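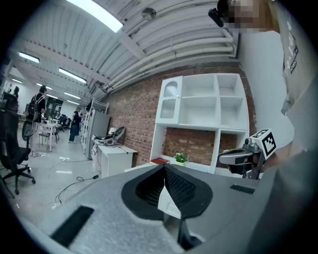
Grarnari Paper Crafts Studio
Progress report to the Galindo Fund, second period
June 27, 2022

Where we are

The grant pays for a card making and paper craft program in Julov, with open sessions at the studio and a set of printed project sheets that people can take home. This report covers the work since our last one. The sessions are running as planned. The project sheets are behind, and the reasons are given below.

Open sessions

The studio has run 9 sessions in this period. Each one has a set technique and a loose theme, and people make one card or tag to finish that day. Techniques so far have included heat embossing, masking with sticky notes, watercolor backgrounds, simple pop-ups, and stamping on fabric scraps. Heat embossing was the most asked for, and we repeated it. The pop-up session ran long. The fold we chose needs careful scoring, and several cards would not close flat at the end. We have redrawn the template with a wider base and will use it next time.

Total attendance for the period was 245, counting each person once per session. The fabric session was the smallest. It fell on the same evening as a school concert, and we should have checked the town calendar before setting it.

We changed the table layout in May. Ink pads and stamps now stay on one long table, and cutting is done on another. Before that, people were reaching across wet watercolor to get to the trimmer, and a few backgrounds were spoiled. The new layout works better, although the cutting table gets crowded in the last half hour.

Project sheets

The plan called for a set of printed sheets, each with a supply list, a cutting guide, and steps. We have 4 sheets finished and printed: the layered flower card, the shaker tag, the gate-fold birthday card, and the plain thank-you set. Another 3 are written but not laid out.

The delay comes from testing. We gave the first drafts to people who had not been to a session, and they had trouble with the cutting guides. Measurements were given along the edge of the sheet in some places and across the fold in others. We rewrote all of the guides to measure from the left edge only, and that meant drawing most of them again. The gate-fold sheet was redone twice. The second version still had the front panels a little too wide, so that they overlapped in the middle when folded.

We also dropped one planned sheet, the quilled monogram. Quilling takes more time than a single page can explain, and testers gave up partway. We would like to replace it with a masked background card, which uses fewer supplies and has gone well in the sessions. Please tell us if this change needs your approval in writing.

Supplies

Cardstock is the largest cost and will stay that way. We moved from a smooth white stock to a heavier one with a slight tooth, as the smooth stock buckled under watercolor. The heavier paper costs more per pack, but less of it is thrown out. It does not take alcohol markers as cleanly — the color feathers at the edge of a stamped line — so we keep a small amount of the old stock for coloring.

The clear stamps bought at the start of the grant are holding up, apart from the small alphabet set, which has lost its cling and two of its vowels. The wood-mounted stamps are in good shape. Embossing powder was over-ordered and we will not need more during the grant. Dimensional foam squares were under-ordered, and we have been cutting foam tape by hand to fill the gap.

Card display at Trestutov

The library in Trestutov has agreed to show cards from the program on its lobby boards. Makers choose one card each, and a label gives the technique and the paper used. The boards are cork, so cards will go up in clear sleeves and the pins will go through the sleeve edge. We had hoped to open the display in this period, but the sleeves we ordered were too narrow for the square cards and had to be exchanged.

Spending

Spending is within the budget on every line except paper, which is slightly over for the reason given above. Printing is under, as the remaining sheets have not gone to the printer. We ask to move part of the unused printing money to paper. The itemized sheet and receipts are attached separately.

Next period

Lay out and print the sheets already written.
Test the masked background card with new makers.
Open the display at Trestutov.
Hold one session on envelopes and liners, which people have asked for.
Replace the small alphabet stamps.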